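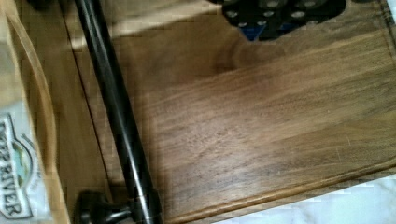
木砧板使用与保养常见问题
首页 > 帮助中心 > 厨房木制品
更新日期：2026年2月1日

本页由 Zivari 客服部整理，适用于本店出售的各款实木砧板和拼接木砧板，多数内容对其他品牌的木砧板同样适用。竹砧板、橡胶砧板和塑料砧板请看各自的说明页。

一、开箱与首次使用

新砧板到手后能直接用吗？
可以先用温水和少量洗洁精擦洗一遍，擦干后立起来晾到完全干透，再上一次油。出厂时砧板表面已经涂过一层食用级矿物油，运输途中会被包装纸吸走一部分，摸上去发涩是正常的。

有木头的气味，正常吗？
正常。胡桃木的气味偏淡，樟木和松木明显一些。通风放几天会减弱。如果闻到的是油漆味或刺鼻的酸味，请不要使用，拍照后联系客服。

为什么我收到的砧板颜色和网页上不一样？
木材的颜色因树龄、部位和切割方向而不同，同一棵树上锯下来的两块板也可能一深一浅。胡桃木见光后会慢慢变浅，樱桃木则会变深。颜色和纹理差异不在退换范围内，对颜色有要求的请在下单时备注，仓库会尽量挑选，但不作保证。

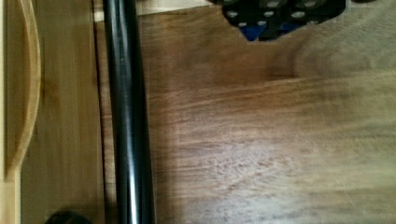 摄影：Jytte Bisgaard／图片由 Altanov 提供

木纹是横的还是竖的，对使用有影响吗？
常见的长纹砧板，木纹顺着板面走，外观平顺，重量较轻，刀痕比较明显。端纹砧板把木材的横截面朝上，刀刃落在纤维之间，刀痕不显眼，对刀也温和一些，缺点是重、贵，吸水快，上油要更勤。家里主要切蔬菜水果，长纹够用。

板面上深浅相间的条纹是不是染色？
本店砧板不染色。深浅条纹是木材自身的生长纹，胡桃木尤其明显，有的还会呈波浪状。上油以后对比会加强，油干了又会淡下去。

二、日常清洗

可以放进洗碗机吗？
不可以。高温和长时间浸水会让板材变形，拼接的胶缝也可能开裂。由此造成的损坏不在保修范围内。

每次用完怎么洗？
用海绵蘸温水和洗洁精，正反两面都洗，冲净后马上用布擦干，立着放。只洗一面、只湿一面，是砧板翘曲最常见的原因。不要泡在水槽里，也不要在没干透的时候平放在台面上过夜。

切过生肉怎么处理？
先用冷水冲掉血水，再用热水加洗洁精刷洗。建议生熟分开，备两块砧板。家里只有一块的话，先切蔬果和熟食，最后切生肉，切完立即清洗。

能用消毒液或漂白剂吗？
不建议经常用。漂白剂会使木纤维发毛，颜色也会变得不均匀。确实需要时按产品说明稀释，擦过之后用清水冲干净，晾干再补一次油。

有洋葱和大蒜味，洗不掉怎么办？
撒一层粗盐，用切开的柠檬来回擦，静置几分钟后冲掉。气味重的可以重复一次。小苏打加水调成糊也可以，但胡桃木等深色木材用小苏打后偶尔会发暗，请先在背面试一小块。

三、上油

用什么油？
食用级矿物油，或者矿物油加蜂蜡的砧板膏。Jetura 砧板油和 Ok 砧板膏本店都有售，前者渗得深，后者表面更滑，防水好一些，可以先油后膏。橄榄油、花生油、菜籽油不要用，这类油放久了会酸败，板面发黏，有哈喇味。

多久上一次？
新板头一个月每周一次，之后看状态。往板面滴几滴水，水珠能立住就不用上；水很快渗进去，颜色变深，就该上了。北方冬天有暖气，空气干燥，间隔要缩短。

具体怎么做？
砧板洗净，完全晾干。把油倒在软布上，顺着木纹涂满两面，四条侧边和导汁槽里也要涂到，侧边吸油最多。放置八小时，用干布擦掉没有吸进去的油即可。擦过油的布请摊开晾干后再丢弃。

四、摆放

可以一直放在台面上吗？
可以，但背面要能透气。没有脚垫的砧板平时最好立放，或者垫两根木条。石材台面不吸水，板底残留的水分散不掉，时间久了背面会出现水印甚至霉点。

能放在烤箱、灶台旁边吗？
请留出距离。靠近热源的一侧失水快，容易从边角处开裂。带散热孔的小家电使用时，先把砧板移开。窗边直晒的位置也一样。
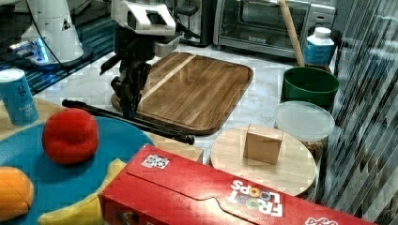
木砧板平放在带浅灰纹理的白色大理石台面上，后方右侧为不锈钢小烤箱

砧板在台面上打滑怎么办？
在下面垫一块拧干的湿布，或者用薄的硅胶防滑垫，用完记得取出来。湿布不要一直压在板子下面。

带凹槽的一面和平的一面，哪面朝上？
切肉、切番茄和西瓜这类汁水多的食材用带槽的一面，揉面、切菜用平的一面。两面轮换使用，磨损和吸水都会均匀些。购买时请留意，部分型号背面装有脚垫，只能单面使用。

五、损坏与修复

砧板翘了，还能救吗？
轻微翘曲多数可以恢复。把凹的一面朝下，放在微湿的毛巾上，上面压几本厚书，隔天查看。恢复后立起来晾干，再两面上油。翘得厉害，或者伴有裂缝的，请联系客服判断。

有刀痕、发毛，怎么打磨？
先用120目砂纸顺木纹磨平，再换240目磨光。中间用湿布擦一遍，等木纤维竖起来、干了之后再磨一次，表面会更细。打磨后必须上油，建议连上两次。

长了霉点怎么办？
表面的黑点用白醋擦拭，晾干后打磨。霉点已经进到木头里面、磨不掉的，不要继续用来切食物。

细小的裂纹要不要紧？
端头出现的发丝状裂纹，上油后常常会合拢，可以继续用，注意观察。能塞进指甲的裂缝会藏食物残渣，应当修补或更换。

六、保修与售后

保修多长时间？
自签收之日起两年，覆盖胶缝开裂和板材自身的结构问题。刀痕、染色、气味、洗碗机清洗或浸泡造成的变形不在范围内。

怎么申请？
在“我的订单”里点“售后申请”，上传砧板正面、背面、侧面和损坏处的照片。需要寄回检测的，请先擦干净再包装，运费由本店承担。赠品和二手转让的砧板需要提供原订单号。

停产的型号还能修吗？
可以打磨和补胶，不能换新。去年9月以后停产型号的导汁槽改制服务已经取消，目前没有恢复的计划。

批量采购和刻字找谁？
餐厅、民宿和公司礼品订单请发邮件给 Kyu-ri Seol，邮件里注明数量、尺寸和交货地点。刻字的砧板属于定制商品，签收后没有质量问题不予退货。刻字内容以确认稿为准，收到确认稿后请仔细核对再回复。

相关页面：砧板油选购说明｜木勺与木铲的保养｜退换货规则｜联系客服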